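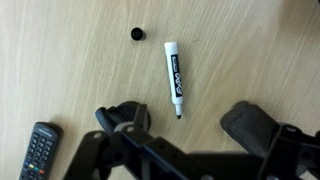
There is a particular kind of article that appears every January, telling you that your working life will improve once you have sorted out your desk. I have written one or two of them, and I'm not proud. So when Larkbridge, the shared offices above the old Dumside bus depot, let it be known that they had done away with most of their meeting-room kit, I went along expecting to be told about calm.

"It was the pens," said Sze-wing Fung, who runs the building. "People kept asking for more pens."

In August she went through the drawers and found 476 of them. About 50 still wrote. The rest had been left without their caps, or put back dead by someone too polite to use the bin. The new rule is one small table per room, one board, and whatever you need to write on it and wipe it off again. Everything else goes home with you.

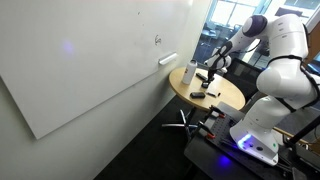

A round table, a whiteboard and the office chair behind.

Does it work? I have my doubts. A whiteboard is the most optimistic object in any office. It promises that ideas will be put up, looked at and improved, and what you get is a grey smear of last month's ideas and one squiggle that might be a letter. Wiping it properly takes a cloth and a bit of effort – a dry eraser mostly moves the dust about – and I have yet to work anywhere that managed it twice in a week.

The small table I like more. You can't spread out on it, so you don't.
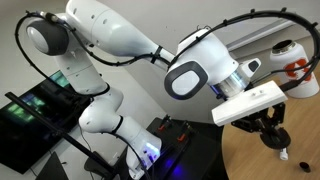
Han-gyeol Cha, who rents a desk on the floor below, is less taken with the scheme. He reckons he spends 15 minutes a day carrying things up and down the stairs, and that a water bottle and a pen are already a crowd on a table that size. "They've moved the mess to my bag," he told me.

Fung's answer is that the pen order has dropped to five a month. I asked how many of those had their caps on. She said she would look into it.

Print this article
E-mail to a friend

Recent features
The Tang chair, ten years on
Gomano and the return of the filing cabinet
Who needs a standing desk?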